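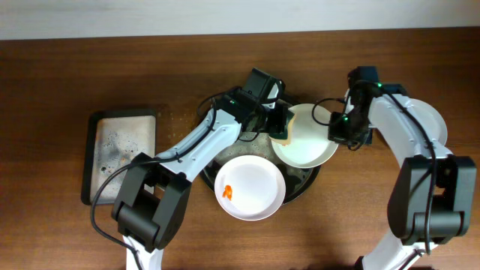 Figure 2. Plates, a round pan and a tray on a wooden table.

4.2 Rinsing before the dishwasher

The second group of questions concerned the habit of rinsing plates under the tap before they are loaded into a machine. Of the 1,095 households that received the diary, 823 returned it with all pages filled in, and only these are used in the present section. The diary was kept in February, when most families eat at home and the number of dishes is rather stable from one day to the next.

Objects of the kind shown in Figure 2 were treated in different ways by the respondents. Plates were the easiest case: a person either rinsed them or scraped them with a fork, and this choice was almost always the same at every meal. Pans and trays were more difficult to classify. Many respondents wrote "soaked" for a pan that had stood in the sink overnight, while others used the same word for ten minutes in warm water. We followed Partanen and coded both answers as soaking, although we are aware that the water use is not equal.

The difference between the two towns was smaller than we expected. In Edamard, where water is metered by apartment, people reported shorter rinsing, but they also washed more items by hand. In Daris the cost is shared by the whole building, and several respondents mentioned that they did not know their own consumption. Ailsa Ogilvie, who coded the open answers, noted that older respondents often described rinsing as a matter of good manners toward the next person in the kitchen. This point is taken up again in Section 5.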